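**Ziltska 双臂人形机器人操作演示开放日在 Srithong 园区举行**

2023年10月30日

Warnetti 自动化技术公司今日在 Srithong 园区三号楼举办开放日活动，面向制造、仓储、实验室服务及职业教育领域的合作单位，集中展示 Ziltska 双臂人形机器人操作平台的阶段性成果。活动由 Warnetti 主办，Droltcombe 应用技术中心协办，共有50家单位应邀派员参加。

Ziltska 平台项目启动以来，研发工作一直围绕桌面级物品的识别、抓取、摆放与整理展开。日常办公和实验环境中的物品形状各异，材质差别较大，摆放姿态也缺少规律，对机器人的感知能力和手部控制提出了较高要求。为此，项目组在今年8月完成了新一轮任务库修订，将任务条目扩充至914项，其中778项已进入常态化测试，其余条目按计划分批纳入。

开放日上午的议程以技术介绍为主。Warnetti 研发部门向来宾说明了平台的总体架构、数据管理流程和安全规范，并就双臂协同控制中的若干问题作了专题报告。Droltcombe 应用技术中心介绍了双方联合开展的人才培养工作，包括面向职业院校教师的短期研修课程，以及实训教材的编写进度。双方表示，首批教材定稿后将先在合作院校试用，再根据教学反馈进行修订。

下午，来宾分组进入操作区参观，每组10人，由工作人员引导并讲解。操作区按任务类别划分为若干工位，各工位之间以屏风相隔，减少相邻任务之间的视觉干扰。讲解内容涵盖任务设定、物品选择原则、动作质量评定办法以及异常情况的处置程序。参观期间，来宾应遵守现场安全提示，在机械臂运行时不得越过地面标线。

在交流环节，来宾就以下事项与主办方进行了讨论：

- 透明容器及反光表面物品的识别稳定性；
- 细长工具的抓取方式与放置精度；
- 平台与现有产线、实验室信息系统的对接条件；
- 设备维护周期、备件供应及操作人员培训安排。

针对透明物品识别问题，Warnetti 方面回应称，此类物品已列为下一阶段的重点测试对象，相关测试将兼顾直立、平放等不同姿态。对于来宾关心的系统对接问题，主办方将在会后提供书面技术说明，并视需要安排一对一沟通。

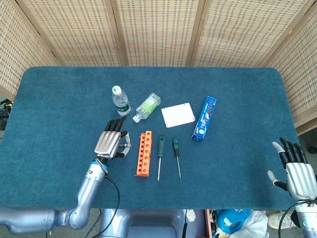
*图：Ziltska 平台桌面操作工位，台面物品包括透明塑料瓶、橙色试管架和螺丝刀等。*

Warnetti 表示，举办开放日旨在听取应用单位的意见，使后续研发更加贴近实际需求。公司将对本次活动收集的建议进行分类整理，作为修订任务库和完善操作规范的参考。Srithong 园区管理方也表示，将继续在场地、供电和网络等方面为项目提供保障。

根据安排，Warnetti 与 Droltcombe 应用技术中心将继续推进联合测试工作，并面向合作单位开放预约参观。有意预约的单位可向 Warnetti 对外联络部提交书面申请，注明单位名称、参观人数、关注方向及拟交流的技术问题。申请经审核后，由联络部统一答复并安排时间。

**关于 Warnetti**

Warnetti 自动化技术公司从事机器人操作系统、末端执行装置及相关软件的研发与技术服务，业务涉及制造、仓储和实验室自动化等领域。

**媒体联络**

Warnetti 自动化技术公司对外联络部
Srithong 园区三号楼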